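# Kallbridge says Ikby film will keep the book's ending. Which one?
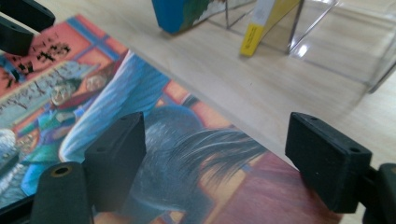 Kallbridge Pictures confirmed in November that its long-promised film of *Ikby* is going ahead, with Fikri Liew directing and a script by Kartini Nasution. The announcement runs to two pages and uses the word "faithful" 3 times. Fans of the comic may want to wait before they get excited.

The company has been here before. It bought the rights when the series was still running, named a director, lost him, and then let the whole thing go quiet. A television version was talked up and dropped. Each time we were told that the people in charge loved the book and wouldn't dream of changing it. Maybe they did love it. We still didn't get to see anything.

The new press release puts most of its weight on the ending. "We are keeping the ending readers know," Liew says in it. That would be a better promise if readers agreed on what the ending is. The collected *Ikby* exists in two editions. The first runs to 391 pages and closes with Hanley walking out onto the ferry dock with the lantern still lit. The revised one, which writer and artist Karim Zaki put out after falling out with his first publisher, runs to 383. The missing eight pages are the dock. In that version Hanley never leaves the house, and the last panel is a door.

People have been arguing about those pages for years, and it's hard to see how a film gets to dodge the question. If Hanley leaves, the story is about somebody who finally gets free. If Hanley stays, the bargain with Mollel in the second chapter was a trap from the start, and half of the jokes before it stop being funny. You can shoot one or the other. You could also shoot both and put one after the credits, and I'd bet a decent lunch that somebody in a meeting has already suggested it.

Asked by email which edition the script follows, a Kallbridge spokesman, Ikhsan Santoso, wrote back that the film "honors the spirit of both." He did not answer a second message asking what that meant.

Nasution is the best reason for hope. Her last script had real patience, and she writes older women better than almost anyone working in genre film right now. That matters in a story where the grandmother gets most of the good lines. But she was also the writer on a fantasy picture that lost its whole middle section after test screenings, and she has never had the final say on a cut. Nothing in the announcement suggests she'll have it now.

Then there's the casting. Zahira Lubis will play Mollel, and she's a fine actor with a great voice. She is also the biggest name attached so far, and Mollel is in the book for maybe a fifth of its length. The character works because you're always waiting for her to show up again. Studios don't usually pay a star to stay offscreen. The release calls Mollel "the beating heart of the story," which will be news to anyone who has read it, and it describes her as Hanley's "mentor and rival." She's neither of those in either edition. She's the person who collects the debt.

Hanley hasn't been cast. The part is open, the release says, to "a fresh new talent," so we'll have a movie with a supporting character at the top of the poster and an unknown in the lead. It has worked before. More often the lead shrinks a little with every draft.

Zaki's involvement is thinner than the headline makes it sound. He gets a credit as consulting producer. He isn't quoted anywhere in the release, and he hasn't mentioned the film on his own newsletter, where last month's issue was given over entirely to ink and a new drawing table. He may be bound by contract to keep quiet. He may also just prefer the table.

Filming is due to start next spring. Kallbridge hasn't given a release date or a budget, and it wouldn't say whether the black-and-white night chapters will be kept that way. A reprint of the book is planned to tie in with the film. The company didn't say which edition it would be.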